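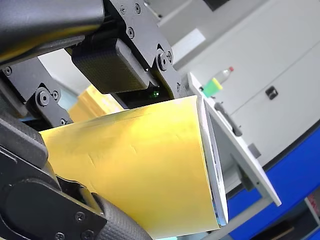 Mon 9 August

Free parking downtown needs to go. There, said it.

I know, I know. Everybody in Lirnley loves the free spots on the main street. I did too, until I tried to actualy use one on a Saturday. Three laps past the bakery, then gave up and went home. No bread.

Same cars there all day. People who work on the block park at 8 and leave at 5. Can't blame them, it's free! But then the shops complain about no customers and the town talks about building a garage. With whose money?

Embla Løken wrote in back in March that meters would kill the small stores. Respectfully, no. Two hours free, then a dollar. Thats it. If a dollar scares you off, you weren't buying a couch anyway.

And keep the 42 spots behind the library free for anyone who'll walk a few minutes. Almost always half empty when I go by. Better sign, better lights, done.

Council votes soon. Go, or email them. I'll be the one who walked.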